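Section 4: Setting Up a Local Fuel Price Watch

You've registered your group, you have a login, and now comes the fun part! By the end of this section you'll have a working price watch in Flurnine that your members can read, check and quote from at the next public hearing. Set aside an evening for it, and bring a list of the filling stations you want to follow.

Before you start

You need an organizer account. Reporter accounts can enter prices but can't create a watch. If you're moving over from the old Zenddale spreadsheet, keep it open in another window, as you'll be copying station names from it.

Creating the watch

1. Sign in and choose New Watch from the left-hand menu.

2. Type a name your neighbors will recognize. "Plernstead Pump Prices" works much better than "Regional Retail Survey B," and people will find it when they search!

3. Under Fuels, tick the ones you'll track. Start with regular and diesel. You can add kerosene and bottled gas later without losing anything.

4. Choose your unit, gallon or liter. Check this one twice.

Caution: The unit can't be changed once the first price has been saved. A group that picks the wrong one has to delete the watch and begin again.

5. Add your stations, one per line, with the street name after a comma. A watch can hold up to 100 stations, but a new group will have a happier first month with 12.

6. Press Save. The watch opens with an empty table, ready for prices.

Inviting reporters

7. Open the People tab and paste in the email addresses of your reporters. Each one gets a link that stays good until it's used.

8. Assign at least 2 reporters to every station. When their prices disagree, Flurnine marks the entry in yellow and holds it back from the public page until an organizer picks the right one. 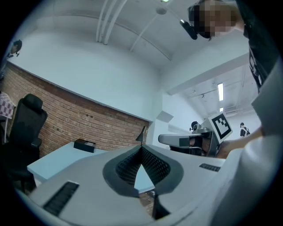
9. Ask everyone to enter the price on the big roadside sign, along with the time they saw it. Discounts for cash or loyalty cards go in the Notes box, never in the price itself.

Note: Sumeya Ambaye, who wrote the first version of this guide, likes to send her reporters out before 9 a.m., when most stations have finished changing their signs. Try it for a week and see if your yellow entries drop. Ours did, and we were thrilled.

Comparing with the wholesale price

This is where a price watch really earns its keep in a campaign. Once the wholesale line is switched on, anyone can see how long a drop in import costs takes to reach the pump.

10. Go to Charts and turn on Wholesale Line.

11. Enter the wholesale price your energy regulator publishes, and paste the web address of the notice into Source. The line won't display with an empty Source box.

12. Set Delay to the number of days your regulator allows between a notice and a change at the pump. If there's no such rule where you live, leave it at zero.

Caution: The gap between the two lines includes taxes, transport and dealer margin. Please don't call the whole gap profit in a press statement. Use the Breakdown button first and quote those figures.

Publishing

13. Choose Publish, read through the preview, and press Go Live. Your page gets its own short address, which you can print on flyers.

To put the chart in a petition, choose Export and then Petition Size. Section 5 covers petitions and letters to officials.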